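Open day at the Wendt stationery works

The bus to Doltatden takes 11 stops to go four miles, so I had plenty of time to read the leaflet. It promised a tour, a talk and cake.

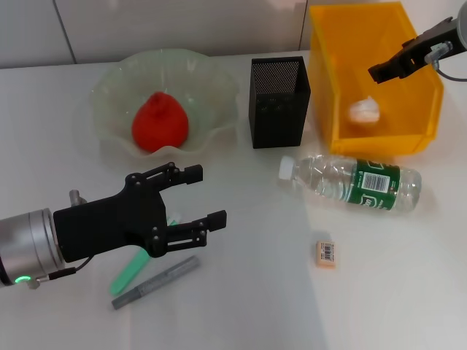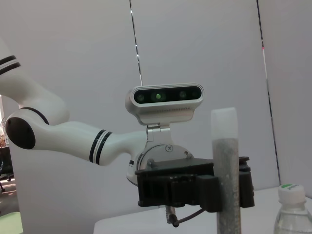
Top: a glass bowl and a mesh pencil holder on the white table.

Solveig Lunde led our group past the paper cutter, which was switched off – for safety, and possibly for lunch. The talk on glue ran long. The cake was gone by 10.

Comments
Plenach fan: I liked the glue talk.
Marta: There was cake?

Recent
Savumance flea market
Four bad museums

Contact | Back to top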